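Skisness Clear Storage Box, 74 Liter: Review

Reviewed by Shirley Holroyd
28 January 2021

I bought the Skisness box in August to replace two cardboard cartons that had gone soft at the bottom. It has been in daily use since then, so this is a review after several months and not a first impression.

What you get

The box comes flat, in a thin carton with an instruction sheet and no tools. There are four clear side walls, a clear base, a top, and black corner pieces that hold the whole thing together. You push the walls into the corners and work your way up. It took me 34 minutes the first time. I later took it apart to move it and had it back together much faster, mainly from knowing that the base goes in before the last wall. The sheet shows it the other way round, and if you follow the sheet you will have to bend a panel to get the base past the corners.

The panels arrive with protective film on both sides. Peel it before you assemble. I left it on the inside of one wall and had to pick it out of the corner slots with a fingernail.

Strength

The walls flex a little if you lean on them, but the corners hold. I keep light things on top and have had no sagging. I would not sit on it. The maker gives a weight limit for the base and says nothing about the top, so I treat the top as a place for a bottle or a stack of papers.

Moving it when full is the weak point. There are no handles, and the lower edge of the corner pieces is thin enough to dig into your fingers. I now empty out the heavy items before I shift it across the room. If you move your storage often, the Drevwood crate is easier to carry — though it is opaque and costs more.

Seeing what is inside

Clear walls are the reason to buy this box. I can tell from across the room whether the thing I want is in there, and I have stopped opening three boxes to find one tray. Flat items such as trays and boards go in at an angle if they are longer than the base, and they stay put.

The plastic does show marks. A damp cloth takes off dust and fingerprints. Dry paper towel left fine scratches on one side, so use something soft.

Floor use
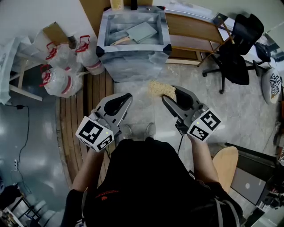
I keep dry goods elsewhere, but anything crumbly that gets dropped on a hard floor will travel, and the corner pieces leave a small gap under the base where bits collect. Tip the box up at one side when you sweep. A narrow brush reaches most of it. On carpet the gap closes up and this is less of a problem.

The corners have not marked my floor. They do slide on a smooth surface, and I put a felt pad under each one to stop that. Pads are not included.

Compared with others

I tried the Sandivau box before this one and sent it back. Its walls were thicker, but the lid warped within a month. The Ogola version looks almost the same as the Skisness and uses a clip at each corner. The clips are quicker to put together and they come undone if you drag the box.

Verdict

Good box for a fixed spot in a workroom or spare room. Poor choice if you need to carry it around. I have since bought a second one, and the panels on that one fit more tightly than on the first, so expect some variation.

Rating: 4 out of 5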